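4. Student Data Collection at the Ultholm Site

Section 4 covers the course project (Lever, spring term). Hardware is as in Section 3, two hand-held grippers per operator, one in each hand.

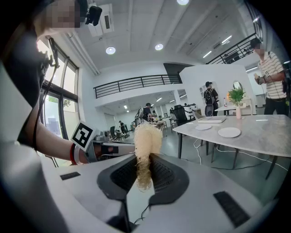 4.1 Soft and tangled objects

Figure 4. Fluffy fiber bundle clamped between the two fin-shaped fingers, second gripper coming in from the left. Fiducial marker visible on the second gripper.

Students picked their own objects. Most groups went for rigid things first, blocks, cups, and got through them fast. The fiber bundle in Fig. 4 was the hard one. No fixed shape, no obvious grasp point, and the strand that hangs down between the fingers can hide part of the fingertips from the wrist view. We kept it in the set for exactly that reason.

Task as written on the course sheet: hold with one gripper, tease out with the other, put down. Order of hands left to the operator. We did not script the motion, students were told only to keep the other gripper's marker in view when they could.

4.2 Episodes

The class recorded 721 episodes over the term. After filtering, 556 left. Main causes of rejection were lost tracking and episodes stopped too early (operator let go of the trigger before the object was down). A smaller group was dropped for bad labels, mostly two student teams using the same name for different objects. Fixed in the Tetteh labeling script halfway through, older files relabled by hand.

Fiber episodes run longer than rigid ones, almost 40 seconds each. Operators hesitate. You see it in the finger width signal as a lot of small open-close moves before the first real pull. We left these in. Whether a policy should copy them is a seperate question, see 6.2.

4.3 Setting

Recording was done in a shared, open room with people working in the background. Lighting a mix of window and ceiling, not controlled. Teams had asked for a screened-off corner, we said no: the Pledutlow set from the previous year was all plain backdrop and did not transfer well to other rooms.

4.4 Student feedback

Of the 17 students, most found the two-handed tasks tiring in long sessions. Shorter blocks from March on. Several asked for a softer trigger spring, now on the parts list for the next build.

Ultholm Robotics Course Notes | Contact: course office | Copyright the authors | Back to top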